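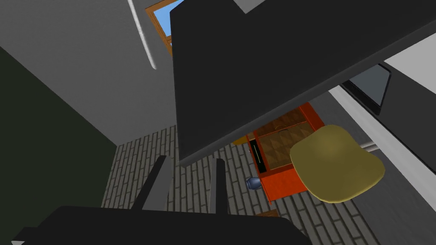

How to keep a reading log you'll stick with

Use a small notebook and give each book one page. Write the title, the author, and the dates you started and finished. Leave the rest for notes.

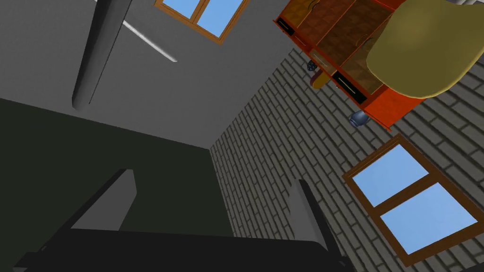 Gripper open, plain grey surface behind.

Note page numbers as you read, not afterwards. My copy of Kolleck runs to 573 pages, and by the end I couldn't find the passage I wanted — it was on 240.
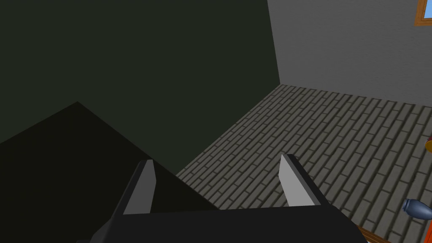 If you give up on a book, log that too. I stopped Lirnow at page 49 in February and wrote one line saying why.

Every 12 books, read back through your notes and mark any you'd lend to a friend.

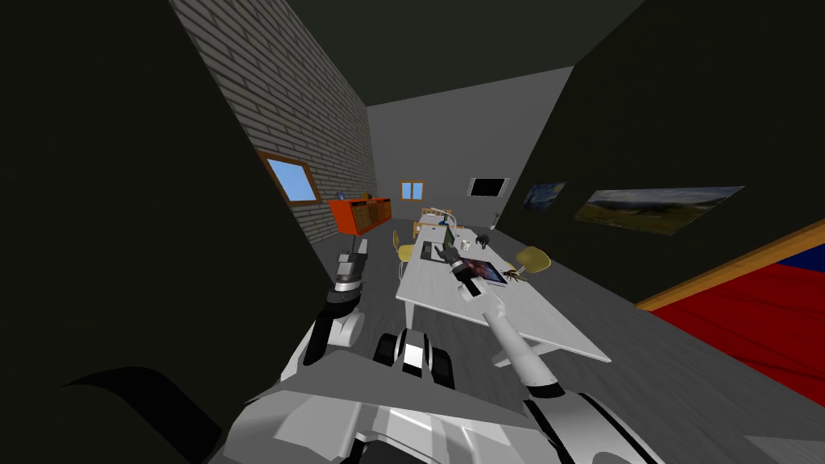 Imre Jakab writes: I do the same with library loans, but I put the due date at the top of the page. Do you log rereads separately?

Yes, on a new page.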